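Orosix changes drawer hardware specification after slide failures

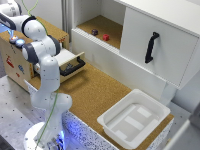

A partly open white drawer with a black U-shaped handle, next to a cork-covered countertop.

Orosix, which supplies flat-pack storage units to schools and small workshops, has revised the hardware specification for its narrow drawer line following a review of slides that came loose in service. The change was published on 9/7/21 and applies to all units ordered after that date. Units already installed can be brought up to the new specification with a retrofit kit.

The review covered 582 drawers at 8 sites. Inspectors recorded slide travel, side play, screw seating and the force needed to start each drawer moving from the closed position. Most of the drawers were within tolerance. The faults that were found fell almost entirely on one pattern: the rear fixing screw on the left or right slide had backed out far enough to touch the drawer side, and the drawer then stopped short of full closure or pulled to one side when opened.

"The slide itself is fine. The screw was too short for the panel and the hole was drilled too wide," said Danuta Kołodziej, who led the inspection work for Orosix. "Under light use you would never see it. With a heavy drawer opened many times a day, the thread in the panel wears and the screw has nothing to hold."

Under the old specification, each slide was held by three screws, with the rear screw placed close to the end of the cabinet side. The new specification calls for four screws per slide. The rear screw moves forward by one hole position, and the added screw sits between the middle and rear fixings. Pilot holes are drilled narrower than before, and the screws are longer, with a coarse thread and a flat head that sits flush in the slide channel.

Load ratings for the line have not changed. Orosix considered lowering the rating for drawers used without a stop, but the test results did not support it. Drawers fitted with the new screws were loaded to the rated limit and cycled until the slide bearings showed wear. In each case the bearings reached their service limit before any of the fixings moved.

The tests were run by Horker, a furniture testing shop that has worked with Orosix on earlier products. Teodoro Tovar of Horker said the method was a standard open-and-close cycle with the load spread evenly over the drawer bottom, followed by a second series with the load moved to the front. The front-loaded series is the harder of the two, as it puts a lifting force on the rear fixings whenever the drawer is extended.

"The old fixing passed the even load with no trouble," Tovar said. "It was the front load that opened up the hole. People put the heavy things at the front, where they can reach them, so the second test is closer to what happens in a real room."

Handles were looked at as part of the same review. Bar and U-shaped handles fixed from inside the drawer front had held up well, although a small number had loosened where the two bolts were tightened unevenly. The assembly sheet now asks installers to turn both bolts by hand until they seat and then to tighten each in turn. The handle bolts remain the same size, and no parts are being replaced.

The retrofit kit contains screws for two slides, a paper drilling template and a depth collar for the drill bit. Wood filler is not included. Where the original rear hole has worn, the instructions say to leave it empty and use the new positions only – filling and reusing it is not approved for drawers at the full load rating. Fitting a kit requires the drawer to be removed, and Orosix gives 8 minutes per drawer as the working time for one person with a cordless drill.

Noura Bitar, who handles parts orders at Orosix, said kits will be sent first to sites that took part in the review. Other customers can order them with the unit code printed on the inside of the cabinet back. Units assembled before July of this year use an earlier slide with a different hole spacing and need a separate kit. The two templates are not interchangeable, and a kit ordered against the wrong code should be returned unopened.

Darwish, a distributor that carries the narrow drawer line along with several others, will stop shipping stock packed with the old screws. Its remaining units will be opened, refitted with the new hardware bag and relabeled before sale. Hiba Haddad of Darwish said the work would delay some orders by 3 days. Prices are not affected.

The wide drawer line, which uses a heavier slide with its own bracket, is outside the scope of the change. Orosix said a small sample of wide units was checked at the same sites and that the rear fixings were sound. A separate check of the tall cabinet line is planned, covering hinge plates and shelf pins as well as slides.

Customers who have drawers that stop short, drag on one side or drop at the front when extended are asked to empty them and leave them closed until the fixings have been inspected. The revised assembly sheet replaces all earlier versions and is supplied with each kit.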